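How a Robot Decides Which Packet to Pick Up
Part of the Fothergill Young Engineers pages. For readers aged nine and up.

A robot arm has motors, joints and a gripper. None of these can decide anything. The deciding is done by software, which is a set of instructions running on a computer. On this page we look at the software for one job: picking up packets of tissues.

The program described here is called Prernular. It was written at a workshop in Jandstead. It has four parts, and each part passes its results to the next.

Part 1: Seeing

The camera sits close to the gripper and moves when the arm moves. What it sends to the computer is a grid of tiny coloured dots called pixels. Each pixel is stored as numbers. The computer does not know that some of the numbers are a table and others are a packet.

A piece of software called a detector sorts this out. It has been shown many pictures in which people have already marked the packets. From these it has learned which patterns of numbers usually mean "packet" and which usually mean "something else".

Packets of tissues are harder than they sound. The same packet looks different from the front, from the back and from the end. A printed flower might be mistaken for a separate object. Two blue packets side by side can look like one large blue packet. The detector gives each answer a score, from 0 to 100, to say how sure it is. In Prernular, anything that scores less than 44 is ignored until the camera has had another look.

Part 2: Choosing

Now the computer has a list of packets and must pick one. It uses rules. A packet with clear space on both sides gets extra points, as the fingers need room. A packet with another one lying on top of it loses points. The packet with the most points is chosen.

If two packets have the same number of points, the program takes the one nearer to the gripper.

Part 3: Planning

The computer knows where the gripper is and where the packet is. It needs a path between them. The path is made of many small steps, and for each step the software works out how far every joint must turn. This is called motion planning.

The planner also works out the angle. A soft packet is easier to hold across its narrow side, so the gripper may have to turn before it comes down. If the packet is lying diagonally, the gripper turns to match.

Some paths are not allowed. The arm must not pass through the table, the side of a bin or itself. The planner throws these paths away and tries again. It may test more than 23 paths before it keeps one.
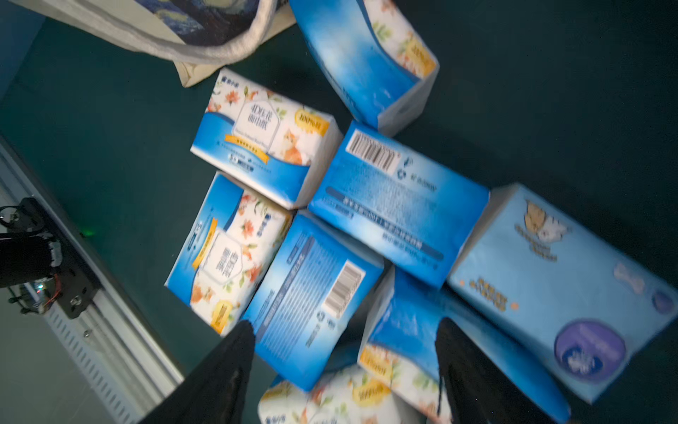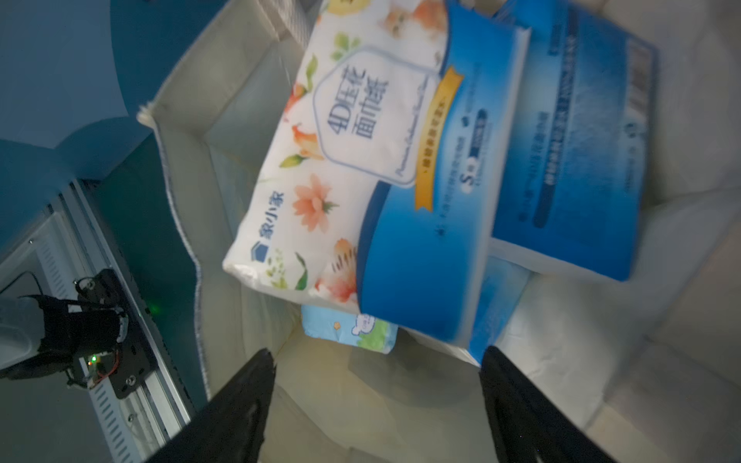 Tissue packets on the table (first picture) and in a white fabric bin (second picture). The two dark shapes coming up from the bottom of both pictures are the gripper's fingers.

Part 4: Moving and checking

The last part is called the controller. It sends commands to the motors and reads back how far each joint has really turned. If a joint is slightly behind, the controller gives it a little more push. If it is ahead, it gives less. This loop of measuring and correcting runs many times every second.

Blur is a problem here. When the camera moves quickly, the edges of things smear together and the detector's scores drop. Prernular slows the arm near the packets — the pictures are sharper and the scores go back up.

A bin needs different settings from a table. On a flat table, the program can use one height for the surface. In a bin, packets may rest on one another at different heights and the fabric sides can bend, so the program has to estimate the height of each packet separately.

Words to know

Pixel: one tiny dot of colour in a picture.
Detector: software that finds objects in a picture.
Motion planning: working out a safe path for the arm.
Controller: software that tells the motors what to do and checks that they did it.

Try it yourself

You need a partner, a table and a few soft packets. Close your eyes. Your partner gives you one instruction at a time, such as "left two centimetres" or "close your fingers". You may only do exactly what is said. Write down the instructions that worked, then move the packets and use the same list again. Which instructions have to change?

Text by Jamie Lambert. Next page: Bramon, the program that sorts buttons by size.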